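Section 6: Running the Open Day Demo on the Two-Arm Bench

I wrote this section after the Kuvanby open day, where Giorgia Pace and I ran the sorting demo for most of an afternoon and learned a few things the hard way. It assumes you've finished Section 5 and both arms come up without errors. If they don't, go back, please. You do not want to be fixing a joint error with a school group watching!

Before the doors open

1. Switch on the bench controller and let it finish its start-up. Don't touch the arms while it's doing this.

2. Open Dirik on the laptop and pick the profile called Visitor. It holds the arms to a slower speed than the one we use every day, and people like it better anyway (they can follow what's going on).

3. Run the empty routine once, start to finish, with nothing to pick up. I watch the cables more than the arms on this pass. If one pulls tight, stop and give it more slack.

4. Check both wrist camera views on the laptop. Wipe the lenses with a dry cloth if they look foggy.

Note: The Visitor profile forgets its grip setting when you close Dirik. Type in 638 again each time. Gualtiero Dal Bello has promised me a fix in January, and I'll update this page when I get it.

Setting out the tray

5. Place the tray toward the back on the right, then load it. I learned to do it in that order after tipping everything out in front of Manuela Messina's whole family.

6. Send both arms to the ready pose and take a last look before you let anyone start a run.
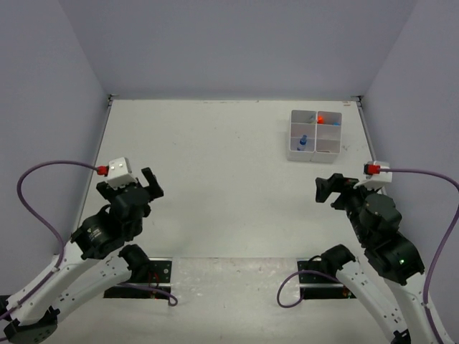 The ready pose is where I like to leave things while I talk, and I can talk for a long time. Both grippers should be empty and facing each other across open table, with the left one's fingers apart. I start people off with the little bottle with the blue cap in the divided tray, then move on to the red-orange piece. It's fine if the bottle is leaning in its compartment.

7. Ask visitors to stand behind the floor tape, then press Start.

Caution: Keep hands off the table during a run, yours included. If something drops, press Stop, wait for both arms to quit moving, and only then reach in.

8. Between groups, send the arms back to ready and reload the tray. If Dirik shows code 111, it has lost a camera view. Press Stop, reseat the camera plug, and repeat step 4 before you carry on.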